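The Spare Bed Is a Country With No Government

I have been folding laundry on the spare bed for 3 years now, and in that time I have developed opinions. They're not useful opinions, but it's my blog and the last post I wrote was about gutters.

The spare room was supposed to be for guests. We've had one, my husband's cousin, who stayed two nights in March and told us the mattress was "interesting." Since then it has gone back to its real job as the place where clean clothes wait to find out what happens to them. In our house there's a stage between the dryer and the drawer, and it can last as long as a school semester.

So last week I decided I was going to learn to fold properly. I'd been reading a newsletter by a woman named Ásdís Juhl, who writes at length about linen closets and has never, as far as I can tell, lost a sock. Her rule is that everything gets folded to the same width, and the width is decided by the shelf. You measure the shelf first. I did measure the shelf, and then I wrote the number on the back of a receipt, and then I washed the receipt.

The shelf is part of a unit called the Ventura, bought from a store in the next town called Drillton, which I swear is a furniture place even though it sounds like somewhere you'd go for a root canal. The Ventura has narrow shelves on the left and wide shelves on the right, and a gap in the middle that fits nothing we own.

Shirts I can do. Towels I can do with my eyes shut. Pants are where it falls apart. The Juhl method has you lay one leg over the other, smooth from the waist down, and then fold toward yourself until you have a "calm rectangle." She uses the word calm four times in that one newsletter. My first six pairs came out looking like they'd been told some bad news.

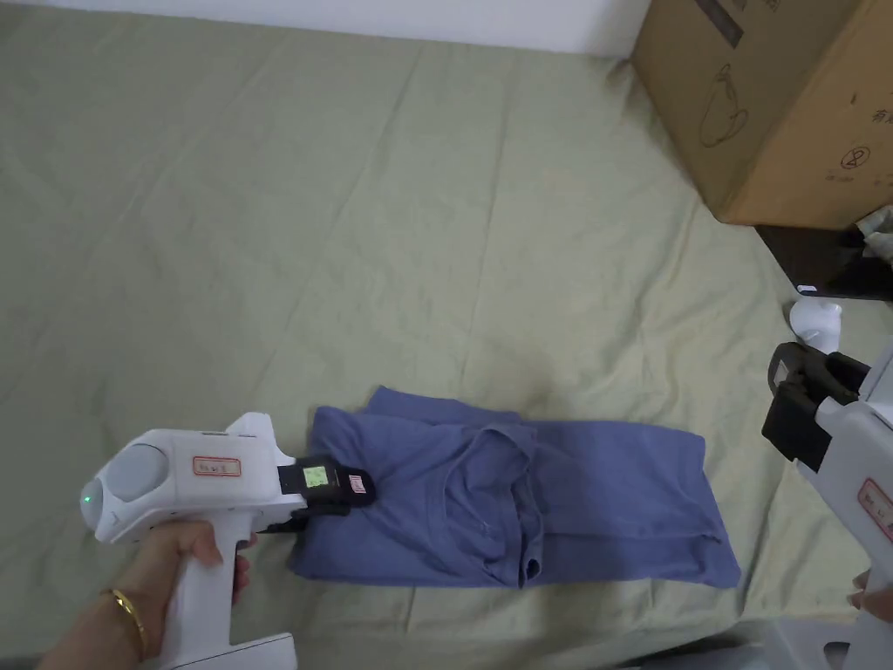
The trick, at least for me, was to stop fussing with the seat. There's a little triangle of extra fabric back there that wants to stick out, and the newsletter says to tuck it in first. I'd been skipping that step because it seemed like the sort of thing only a person with a newsletter would do. Once I started tucking it, the rest lined up, more or less, and I had a stack on the right side of the Ventura that stayed standing through dinner.

Then my daughter Ina came through looking for one specific pair, which was second from the bottom. I'll leave it there.

My husband's position is that folding is a hobby and should be treated like one. He keeps his own clothes in a basket and pulls from the top, and he's never once been late for work, which I find hard to forgive. He did offer to help on the second night. He folded a fitted sheet by rolling it up and sitting on it. It's in the closet now, behind the vacuum, and I've chosen not to open that door.

I also tried those plastic dividers, a brand called Nurnon, to keep the stacks from leaning on each other. They clip onto the shelf if your shelf is thinner than the clip. The Ventura's shelves are not. I've been using two of them as bookends, and they're pretty good bookends.

Where things stand tonight: pants done, shirts mostly done, towels were always fine. Socks haven't been started, and Ásdís Juhl has a whole separate issue on socks that I've been saving the way other people save a dental bill. I got as far as the first paragraph, where she suggests thanking them.

I'm going to try the wide shelf for sweaters next. If anybody has a way to keep a wool cardigan from sliding off the top of a pile, please leave it in the comments, and keep it under five steps.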